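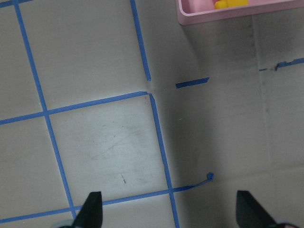
Section 4. Re-taping and zeroing the table, Zirar cell

Do this whenever the tape is torn or lifting, after a table wipe-down with solvent, or if picks start landing off to one side. Takes 30 minutes if nothing fights you. Elspeth Semple wrote the first version, I've cut it down. Questions to Nithin Chacko, Ruvcombe bench, not the Sarosholm office.

You need: blue painter's tape, plastic scraper (NOT a blade), steel rule, dry cloths, the Reddy zero card from the drawer.

4.1 Clearing down

1. Finish or cancel the running job. Don't just pause it, paused jobs pick up again when the door closes.
2. Jog the arm up 200 mm. Slow speed.
3. Press hold. Key out, key in your pocket.
4. Take trays and loose blocks off the table. Pink tray goes back on the shelf with whatever belongs in it.

CAUTION: fingers can still close with hold pressed. Air off at the wall before hands go anywhere near them.

4.2 Old tape

5. Peel low and slow, back over itself. Ripping it up fast leaves shreds.
6. Scraper for torn bits and curled ends. Get all of them. A blob of tape under a block tips it and the pick fails.
7. Wipe with a dry cloth. Scuffs and small scratches in the surface are fine, leave them. A crease or a raised edge is not fine, stop and log it.

4.3 New tape

8. Mark from the fixed corner of the table, never from old tape lines. They wander.
9. Long lines first, then the cross lines. One piece per line if you can manage it.
10. Press down with the edge of the rule, middle outwards.
11. Trim ends square with scissors before they go down. No cutting on the table.

Note: tape is for people, to put trays back in the same place. The arm does not read it. So a gap at a corner won't stop the cell, but fix it anyway, somebody will line a tray up to the wrong bit.

4.4 Fingers and zero

12. Air still off. Wipe both fingers, look for tape glue on the tips and down the inside faces.
13. Wiggle each one by hand. Any play, tighten the 3 mm screws at the base and recheck.
14. Air on, key in, hold off. Stand clear.
15. Card in the center panel, printed side up. Run ZERO from the setup menu.
16. Repeat ZERO 3 times. Readings should agree. If they dont, recheck step 13 before you touch any offsets.
17. Card back in the drawer. Trays on. One test pick at slow speed, then initial the sheet.

Full re-tape is due every February even if it looks OK. Spot repairs get done Thursday before first shift.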